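Hekeno opens its Trolholm workshop doors for an afternoon of robots and tea

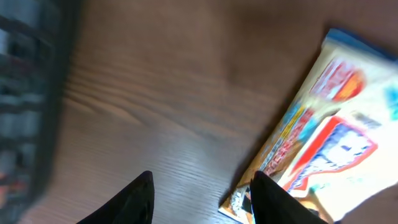 The two gripper fingers and a brightly printed snack bag on the wooden table at Trolholm.

TROLHOLM, 23/05/2022 – We had such a lovely turnout at our open day, and everyone at Hekeno would like to thank the 38 neighbours, parents and curious passers-by who came to see what our robot arm gets up to all day (and to the family from Albers who brought cake!).

The arm, which we call Cirker, spent the afternoon working with ordinary shop-bought things, snack packets among them. Soft bags are a fine test for a gripper, as they bend and slide about in a way a box never does.

"People kept asking whether they could have a go, and of course we said yes," said Liya Assefa, who looks after visits. "The youngest was five and wanted to stay for supper."

Kiros Habte gave short talks between turns and answered a great many questions about motors. We hope to hold another open day in November, with places for 14 school groups.

Last updated: 23 minutes after publication

Comments

margit_p: My two loved it, thank you all. Is there parking in November?

OldTom: Good talk, but more chairs please.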